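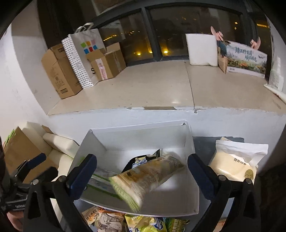 Carola Engelhardt wrote:
I would respectfully disagree with the proposal to fill each box to the rim. The long packages do not lie flat when there are already bags on the bottom, and a box that will not close has to be opened and packed again by somebody else. My suggestion is that the long items be placed first, corner to corner, and the smaller bags fitted on either side of them.

Callum Dawber wrote:
Thank you for the comment. The proposal was mine, and I should set out what it covers. The December parcels for the Claleck residence halls will be packed in the same white boxes as last year. The order is for 300 boxes. The packing guide currently says only "assorted snacks, mixed, one box per resident," and the guide has to be sent to the hall offices before packing begins. I proposed filling to the rim for the reason that residents complained last December of half-empty boxes.

As to the order of packing, I have no objection to long items first. I would ask only that the guide state it in one sentence.

Posted 11/25/24

galley_office wrote:
Our hall packed 14 boxes on a trial basis and I can report the following. When the long package went in last, it rested across the opening and the lid could not be lowered over it without pressing on the contents. When it went in first, it could be set at a slant along the bottom, and the bags on top of it held it in place. We therefore support Ms. Engelhardt's version.

We did have one difficulty that has not been mentioned. Bags that are full of air take up a great deal of space and weigh almost nothing. If the guide says "fill to the rim," a box may be full with very little in it. If the guide gives a number of items, the boxes will look uneven. The guide should say which of the two matters more.

Northstair wrote:
The number of items matters more. Residents compare boxes. Last year two people on the same corridor received different quantities and the hall office received a written complaint from one of them, with a list attached.

Callum Dawber wrote:
I have read the list. It was very thorough.

I accept the point. The guide will specify a number of items, and the rim will be treated as the upper limit for all of them. Nothing is to stand above it when the box is passed on for closing.

oriel_k wrote:
May I raise the question of labels? A good part of the assortment comes from the Asian grocery supplier, and several of the packages are printed mainly in Chinese. I have no complaint about the selection, which is much better than the plain crackers we used to receive. However, residents with allergies need to be able to read the ingredients. The old guide does not address this at all.

Carola Engelhardt wrote:
This should be addressed. Packages sold through our supplier, Oltmanns, ought to carry an English ingredient sticker on the back. I would ask that each hall check one package of each kind when the cartons are opened, and set aside any kind on which the sticker is missing. A printed sheet in the box is a second choice in my view, as sheets are thrown away with the first wrapper.

oriel_k wrote:
I would prefer both. A sticker on a crinkled bag is often folded into the seam and cannot be read without opening the bag.

Carola Engelhardt wrote:
Both, then, provided that someone is named to write the sheet. I am not offering.

oriel_k wrote:
I will write it. Please send me the final selection as soon as it is fixed.

galley_office wrote:
On a related matter – could the guide say something about sealed ends? The pleated or crimped end of a bag is the part that suffers when it is forced into a corner. In our trial we turned the ends toward the middle of the box and had no split bags. It takes slightly longer.

Northstair wrote:
I do not think this is necessary. A sealed end is stronger than it looks, and with 300 boxes to pack the extra time is not slight. People packing at speed will not turn each bag around, whatever the guide says. I would leave it out and keep the page short.

galley_office wrote:
It was a matter of seconds for each box. I would ask that it be included as a recommendation, without being made a rule.

Callum Dawber wrote:
I am inclined to include it for the long packages only. They are the most awkward to place, and the contents are brittle in at least one of the kinds we ordered.

Members have also asked me privately about the Galluvon boxes with straight sides. They were considered. They stack better when empty, but it is harder to get a hand down the side of them, and we have already paid for the white ones.

Northstair wrote:
The white ones with the flared sides are easier to fill. They are harder to store. Our hall kept the spare boxes on a window sill for a week and they fell off it whenever the window was opened.

Callum Dawber wrote:
The draft wording is as follows. Please reply with corrections only.

Open the box fully and set it on a firm surface.
Place long packages first, at a slant, sealed ends turned in where possible.
Place flat packages along the sides.
Place air-filled bags last, without pressing on them.
Use one of each kind before a second of any kind.
Nothing is to stand above the rim.
Add the ingredient sheet on top and pass the box on for closing.

Carola Engelhardt wrote:
One correction. "Where possible" will be read as "never." Please strike it or strike the whole phrase.

Northstair wrote:
Strike the whole phrase.

galley_office wrote:
Please strike only the two words.

Callum Dawber wrote:
The two words have been struck and the phrase remains. Northstair's objection is noted. The guide goes to the hall offices with that change, and oriel_k will receive the selection by separate message.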